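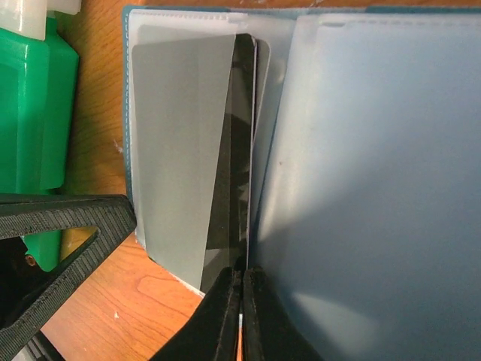 Binders and Sleeves: the Miranda Collection

Natanael Magalhães has been sorting the Miranda papers since July, and the loose sheets are now in folders with plastic sleeve pages. There are 70 folders on the shelves at Hirkemden and around 1,000 sleeves in use. This page is for people who want to know how the folders are set up before they come in to read.

Teal covers are for the household papers: receipts, letters, recipe cards and the school reports from Narnilton. The stitching along the edge of the cover makes these easy to pick out by touch on a low shelf.

The sleeves are translucent, with a frosted look. Small print is easier to read with the folder flat on a table and a lamp to one side.

Please turn one page at a time and hold it near the bottom. The sleeves cling to each other in dry weather — go slowly and they separate.

Each reader may have 2 folders out at once. Return them to the cart, not the shelf. The reading room is open Thursday until 6.

The Sirkarach maps are too large for sleeves and are kept in flat drawers. Ask at the desk for those.

Recent galleries
Map Drawers at Sirkarach
Narnilton School Reports
Recipe Cards from the Miranda Kitchen
Shelving at Hirkemden
Letters and Envelopes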